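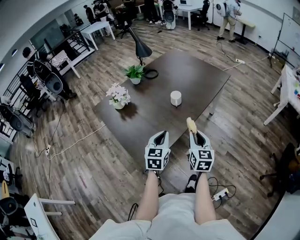 Chapter 9
Setting Up a Table You'll Want to Sit At

I used to think a table was just a place to drop the mail. Then I moved to Flurkville in January, with one lamp and a plant, and spent a whole evening sliding them around (my tea went cold!).

In this chapter we'll start small - a lamp, something green, something with flowers, and a cup. Put the tall thing at the back. Keep the flowers off the spot where your elbows go. Artificial ones are fine, I have them myself and I dust them twice a year. A dark, shiny top looks lovely but shows every shadow, so play with the lamp before you settle.

Then we'll get to cords, my least favorite subject, on page 104.

Comments (2)

"Moved my lamp to the back corner and wow, so much more room to write."

"Is the Wedov list on page 20 still current? My copy is old."

Contact Sirneo Books | © Sirneo | Back to top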